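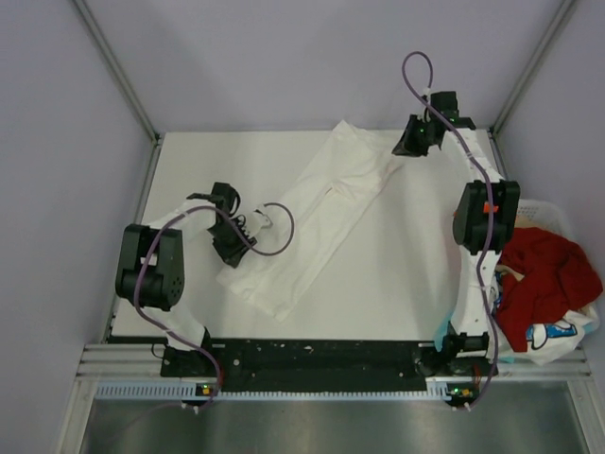 Two arms, one folded garment, white table.

Thread on building a bullet chart in a dashboard tool that has no bullet chart. I use Clarum at work, but the method carries over to anything that can stack bars and draw a second series on the same axis.

1/ You need three things per row: the actual value, the target, and the upper limit of each background band. Put them in separate columns. Do not calculate the bands inside the chart component. You will want to change them later and the component formula box in Clarum is one line high.

2/ Bands are stacked bars, so the chart wants differences and your sheet holds limits. If poor ends at 47 and fair ends at 72, the stack values are 47, 25 and whatever is left to the top of the scale. Put the subtraction in its own block to the right of the limits and bind the chart to that.

3/ Fix the axis maximum by hand. Auto-scaling is on by default and it rescales when a user changes the selector, so the bands move and the bar appears to stand still. I have seen this in three production dashboards, one of which was mine.

4/ The actual value goes on a second bar series, not stacked, on the secondary axis. Set the gap width on the bands to 2 steps below the gap width on the actual. The narrow bar then sits centred in the wide one. If it sits above or below, the second series has been clustered with an empty one. Delete the empty one.

5/ Secondary axis: same minimum, same maximum, then hide the labels. Hide them last. If you hide them first you can't see that the two scales disagree, and they will disagree, as the secondary defaults to auto as well.

6/ Target marker. Clarum has no marker type for a vertical tick on a horizontal bar. Options are an XY series with an error bar, or a very thin stacked segment. I use the XY series. x is the target, y is the row position, vertical error bar fixed, end caps off, marker set to none.

7/ Row position is where most people lose an afternoon. Categories plot from the bottom up and the sheet reads from the top down. Either reverse the category axis or number the y values backwards. Pick one. Doing both puts you back where you started with a harder file to read.

8/ Colours: three tints of one grey for the bands, one dark colour for the actual, black for the target. Red, amber and green behind a coloured bar is unreadable on the projector in our meeting room and not much better on a laptop.

9/ Hooking up the selector. Mine is a drop-down with region names that writes an index to a single cell. Every value in the chart block is an INDEX lookup against that cell. Do not use the built-in filter for this — it copies the whole row, including blanks, and a blank target plots as zero.

10/ For missing targets, return #N/A. The XY series skips it and draws nothing, which is correct. Check what your own tool does first. Dredus treats #N/A as zero in version 2, so there you need a separate visibility flag.

11/ Test with four cases before you publish: value under the first band, value exactly on a band limit, value over the axis maximum, value missing. My sheet uses 57 as the ordinary case and the rest are edge cases. The over-maximum one gets clipped with no warning, so I add a small text label that appears when actual exceeds the scale.

12/ Performance. Twelve rows with the lookups load without trouble. The Figueroa report has far more and was slow until the lookups moved out of the dashboard and into the source query. If the data changes once a day there is little point recalculating it on every click.

13/ Credit to Leandro Durán for the error bar method in 6. I had been using the thin segment, which shifts the stack by its own width and makes the band limits slightly wrong.

14/ Someone asked if this works in Alby. Partly. It stacks bars and it has a secondary axis, but error bars are only available on line charts. You would have to use the thin segment and subtract its width from the band it sits in.

15/ Next thread is on printing these. The export drops the secondary axis and I have a partial fix.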